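Arlow Survey Desk - Set-up Guide
Section 4: Recording employment status

This section covers the employment questions in a household survey. Complete Section 3 (adding a household) before you begin. Screens are the same in the office and field versions unless a note says otherwise.

4.1 Before you start

You need a supervisor login and a household file with every adult entered. The reference week must already be set by the survey office. If the reference week box is grey and blank, stop and ask for the file to be reissued.

4.2 Setting up the employment block

1. Open the household file and choose Blocks, then Employment.

2. Select the classification list. Use Avach for national returns and Taltis for regional ones. The two lists have different codes for seasonal work and cannot be mixed in one file.

3. Tick the name of each adult who is to be interviewed. Adults who were away for the whole reference week are still ticked.

4. Set the recall period to 4 weeks. The job search questions read this value and show it in the question text.

5. Press Save block. The file number turns green.

Caution: Changing the classification list after step 5 clears all the occupation codes in the file. Written answers are kept, but they must be coded again by hand.

4.3 Entering a person's status

1. Ask the first question exactly as worded on screen: "Did you do any paid work in the reference week, even for one hour?"

2. If the answer is yes, enter the hours worked. Go to 4.4.

3. If the answer is no, ask whether the person has a job they were away from. Holiday, sick leave and parental leave all count as being away from a job.

4. If there is no job, ask about looking for work, then ask whether the person could start within 2 weeks. Both answers must be entered before the status box will fill in.

5. Check the status box. It will show Employed, Unemployed or Outside the labour force. It cannot be typed over.

Note: Receiving a benefit has no effect on the status. A person on benefit who did one hour of paid work is recorded as employed. 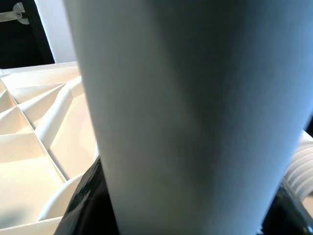 Renu Mittal asked during the trial why a student looking for a weekend job should come out as unemployed, and whether interviewers could set the status to Outside the labour force themselves. They cannot. Students are treated like anyone else if they are looking for work and can start in time. Enter Student in the main activity box so that the tables can show them separately.

4.4 Hours and second jobs

1. Enter usual hours first, then actual hours.

2. For a second job, press Add job. The job with the most usual hours becomes the main job.

3. If actual hours are 10 or more above usual hours, a query opens. Type the reason and press Accept.

Error 606 means that hours have been entered for a person with no job. Go back to 4.3, step 1, and check the answer - most often the wrong name was selected.

4.5 Closing the block

Press Check all, clear any queries, then press Close block. A closed block can be reopened only by the survey office. Files left open at the October changeover are moved to the new reference period and lose their original dates.

Section last revised 27 Jul 2023.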